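Wednesday, late

Up at 4:40, no coffee at the motel, drove out to the Nidden pad in the dark. Road still washed out past the second cattle guard so had to go round by Durnham. Lost half an hour.

Tank levels first thing. 2,130 barrels in the big one, which is more than I wanted to see with rain coming. Trucks were meant to be here Monday. Called Hopkin dispatch, got put on hold, got cut off, called again. Three trucks by noon they said. One came at 2.

Separator running ok. Skim looks better since we changed the chemical rate but I don't trust the meter on the inlet, it jumps. Pulled a sample by hand and bottled it for the lab. Forgot to label the lid. Labeled the side instead, hope that does.

Filter skid is the headache. Diff pressure climbing all morning so we swapped the socks, and Beca got oil down both sleeves and was not happy about it. 211 on the counter when we restarted. Wrote it on my glove then lost teh glove. Found it in the truck.

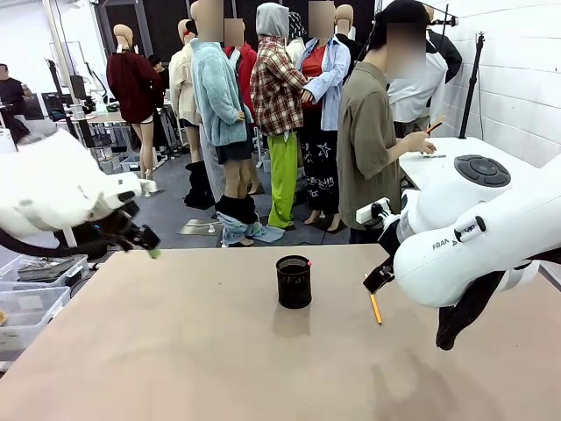
Lunch was crackers and half of Beca's burrito. Branwen rang in the middle of it wanting the weekly numbers early for the Itis people. Told her she can have what I've got, which is 1,018 barrels to the disposal well so far and no idea on the rest till the tickets come in. She said fine in the voice that means not fine.

Afternoon: injection pump knocking again. Packing, I think. Tightened it a bit, knocked less. Put in for a new set. Also need: gaskets, rags, sample bottles, somebody to look at that inlet meter who isn't me.

Wind got up after 4. Berm on the north side looks soft at the corner, walked it twice. Put the spare liner over and weighted it with what was lying about. Should be ok tonight if it dosen't really pour.

Call home, didn't. Too late now, kids asleep. Do it tomorrow before the tanks.

Boots by the heater. Alarm for 4:30. Ask Hopkin about the other two trucks.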